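Subject: Re: [oldlaptops] Stickers, lids, and what to do with the thick ones

Hi all,

Sorry for the slow answer, I've been buried in November inventory and only got back to the list last night with a bowl of soup and a cat on the keyboard. Replies mixed in below.

> I have a pile of older laptops from an office clear-out and I'm getting
> them ready to hand on. Two things. First, most of them have little white
> stickers on the lid, some with print that's too far gone to read. Do you
> take those off or leave them?

Depends on the sticker! I used to peel every single one, and I've come around to leaving the harmless ones alone until I've gone through the machine properly. A sticker on a lid is very often the only thing tying a laptop to a line in somebody's spreadsheet, and even a faded one can sometimes be matched by where it sits. When we did the Gernon batch there were two lists, one from their front office and one from the folks upstairs, and the upstairs people had always put theirs near the hinge. Couldn't read half of them, but we could still sort the machines into the right list, and that saved me a very dull afternoon.

So my order now goes: write down what's on the sticker (or write "unreadable," which is also information), write down where it is, do the wipe, test the thing, and then peel. If you peel first you end up with a bowl full of curly paper and no idea what went with what. Ask me how I know.

> Second, what do you use on the glue? I tried the orange stuff and it
> left a shiny spot on a matte lid and now I feel awful about it.

Oh no, don't feel awful, I have a whole shelf of shiny spots. Matte black is the worst for it. The finish is easy to polish by accident, and then you've got a gleaming rectangle exactly where the sticker was, which looks worse than the sticker did. These days I go slow and boring:

- Hair dryer on low, kept moving, maybe a minute. Warm, never hot.
- Old plastic loyalty card held almost flat. No fingernails, no metal.
- Whatever glue is left, I roll off with my thumb. It takes forever and it's weirdly satisfying.
- Plain isopropyl on a soft cloth for the last of it, dabbed, and only after trying it on the underside.

If the lid is the rubbery kind, stop before that last step. Alcohol and rubbery coatings do not get along, and once it turns gummy you're stuck with it. I'd take a patch of old glue over that any day.

As for the shiny spot you've already got, I've had some luck wiping the entire lid down so at least it's even, but I can't promise anything. Some people cover it with a new sticker. I think that's perfectly respectable.

> Also some of these are real bricks, the thick kind with colored trim.
> Is there any point keeping them or should they go straight to recycling?

Keep them, keep them, please keep them! I love the bricks. The screws are usually ordinary, the battery often just slides out, and you can get at the memory without a heat gun and a prayer. Kids and grandparents both seem to like them too, I think because they feel like they'll stay where you put them. Our last tally at Hostov was 1,783 machines through the door since we started keeping count, and I'm hoping for 2,000 before the lease is up, and the thick ones have been the least trouble by a mile. The thin ones come in with swollen batteries and glued everything and I grumble the entire time.

The colored trim is worth a look on its own. It collects crud in the seam between the lid and the base, and a dry toothbrush run along it does more for how a laptop looks than anything you do to the lid. Don't spray anything in there. On a few of the Estau ones the trim was a separate piece that had started to lift at one corner, so press along it with your thumb and see if it moves before you go scrubbing.

While I'm at it, a word about handling, since you asked last month about your cracked hinge covers. Close the lid fully, set the machine down on a clean, hard table, and use both hands, one on each side. I see people pick up a closed laptop by one front corner like a slice of pizza and the big ones really don't love that. A bare white table is my favorite for checking over anything black, by the way. Crumbs, loose screws and little rubber feet all show up right away, and you can see the edge of the case properly.

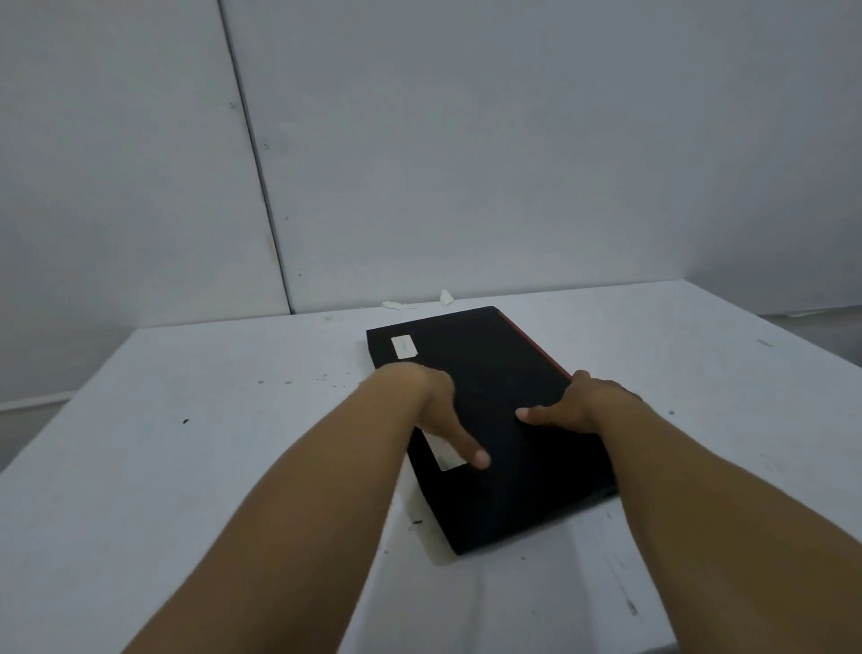
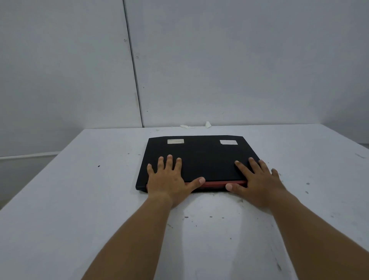
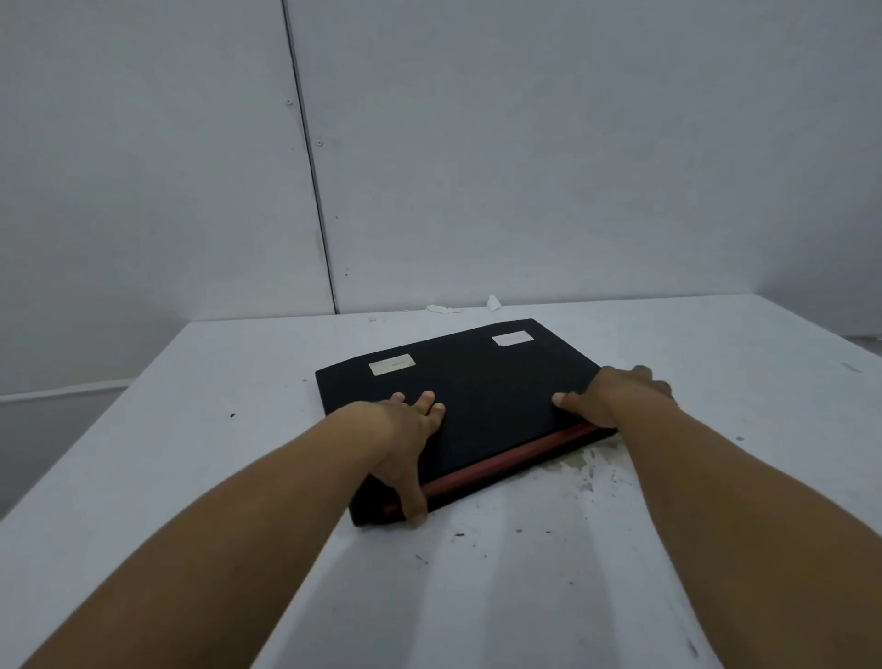
Black, thick, red strip, white stickers on the lid: hands on either half, laptop flat on the table.

Before you put anything in a box, flip it and count the rubber feet. If one's missing, the laptop will rock when somebody types and they'll be sure it's broken. I buy the stick-on ones in sheets and trim them with nail scissors. Then it's charger in its own bag, bag taped to a piece of card with the model written on it, card on top of the laptop with something soft between. I stack them no more than 3 high, lids facing up. I did 7 once, in a hurry, and the bottom one had a lovely pressure mark on the screen that I got to explain to a very patient teacher.

For the paperwork I've moved everything over to the sheet we made for the Mạc project. It has a column just for "stickers and marks," which sounded silly when it was suggested and is now the one I use the most. I'll send it to anyone who wants it, just write to me off-list so we don't fill up everybody's inbox with attachments again.

Oh, and if any of your bricks turn out to have a bad keyboard, don't toss it! I'm always short on single keycaps, especially the left shift and the arrow keys. Happy to cover postage, or swap you for rubber feet. I have so many rubber feet.

Going to go rescue my soup bowl from the cat now. Let me know how the hair dryer goes.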